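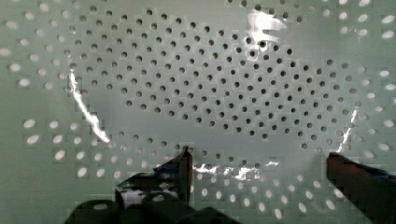

Perforated green plastic, close up.

March 23, 2020

Marulanda terrace, pre-demolition survey. Went through the three back rooms with Gudrun Vik. Floor tiles lifted in 19 places, black adhesive under most of them. Bagged and labelled, sheet signed by both of us.

Pipe lagging in the cellar is still in place – do not cut near it until Tratov send the lab results. Duván has the sample numbers.

Air pump drifted again, about 3 per cent low against the flow meter. Reset, ran it for 70 minutes, held steady. Swap the tubing before the next visit.

Permit: the neighbour's objection is still open, so the strip-out date stays in May. Jairo to ask whether the party wall survey can go ahead without it. Bag 101 needs a new label.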